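2/17/25

Sim run died again. Same task as before, arm goes to the red chair by the table, gripper down, pick, done. Except it doesn't pick. Stops with a collision fault and teh whole episode gets tossed. 16 attempts, 3 faults, all near that chair.

My guess: collision mesh on the backrest is fatter than what gets drawn. So the planner thinks it hit something. Or my padding is wrong, wouldn't be the first time.

Views from the Zastville build, chair in the first and third, just something big and red in the second:
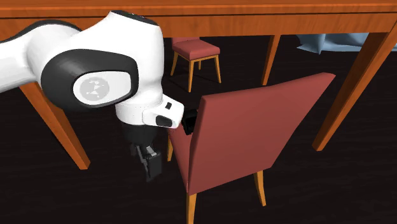
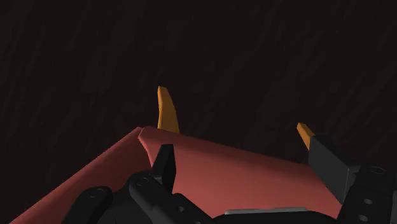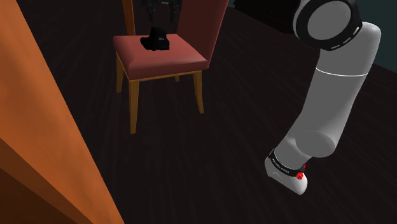
Merike Pētersons wrote back that she'd check the padding before touching the mesh, because hers was set twice, once in the planner and again in the scene file, and the two got added together. Took her 2 evenings to find.

Ok. Looking at the scene file now. There's a padding line in there I dont remember writing. Set it to zero, rerunning tonight, log goes up when I have it.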